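Notes on the Folding of T-Shirts
Posted 15 Apr 2018 by Chrysoula Zervas
Filed under: Household, Linen and Clothing

Several readers have written to request a fuller account of the folding method mentioned in the March entry. The method was set down in its present form by Thodoris Mitsotakis-Vlachou, with whom the author shared a house in Stollow, and it has been in regular use in the author's own household since 2000. Minor amendments have been made over the years and are noted where they apply.

The entry concerns short-sleeved shirts in plain knitted cotton. Collared shirts, pyjamas and school uniforms will be treated separately in May.

The Working Surface

A table is preferred to a bed. A mattress gives under the hand, and creases pressed out at one end tend to reappear at the other. The table should be covered with a plain cloth, firmly woven and without pattern. The author favours black for pale garments, as the outline of the shirt can be read at a glance and any lint left behind is easily found and brushed off. For dark garments an old cream sheet serves equally well.

The cloth at Murley was bought as a remnant from Manolakis, the draper, and has been hemmed twice. It is not used for any other purpose.

Holding the Upper Edge

The two upper corners of the work are taken first and kept level with the far side of the table. Tension should be light. Knitted cotton will stretch if pulled, and a shirt folded under strain relaxes in the drawer and loses its line. Where a fold has already been made, the long edge is drawn straight before anything else is attempted. Fullness often collects near the middle of a long band — it should be eased toward one end with the flat of the hand and never pressed down where it lies.

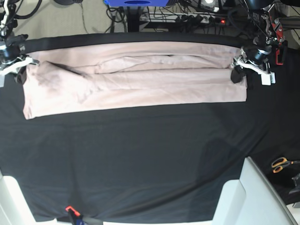
Laying Out the Body

The body of the shirt is spread as broadly as the table permits. The lower edge need not be perfectly true at this stage, but the side should fall straight. Sleeves are drawn out from the body so that the gap at the underarm is visible; a sleeve trapped beneath the shirt will produce a lump which no later step can remove.

Diagonal folds are the most common fault in a pale cotton shirt, and they generally begin close to a held corner. The remedy is to release that corner, lift the cloth clear of the table and lay it down again. Smoothing from above only moves the ridge further in. Fine wrinkles running out from the corners are of no consequence and may be left.

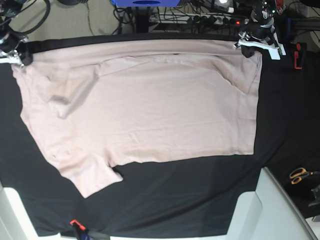
Should a T-shirt be ironed before it is folded?

Ironing is unnecessary in most cases. A shirt that has been shaken well and hung by the hem will be flat enough for the drawer. The author irons only those intended for travel, on a medium setting and inside out.

Light-Coloured Articles and Their Hems

White and near-white articles are left to the end of the session, after the table cloth has been brushed. The seam or hem is located before the article is spread, and is followed along its length between finger and thumb. A hem that has hooked back upon itself should be opened at once. Once the hem lies straight the remainder of the cloth will usually follow, and the small pockets that form in bunched fabric can be opened out from the edge.

The storage boxes in use at present are Ciserside No. 2063, each of which accommodates six folded shirts standing on edge, or five where the cotton is heavy. Shirts are placed with the long fold uppermost. Boxes should not be filled beyond this number — the last shirt in is invariably the first to come undone.
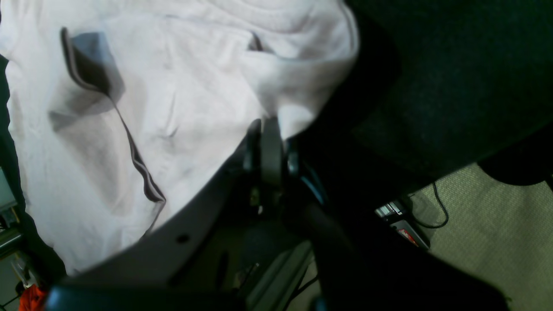

Pale cloth with its darker seam, in soft folds.

Correspondence on this entry may be left in the comments. Questions regarding wool will be held over until the author has completed the spring washing of blankets, which is at present some way behind.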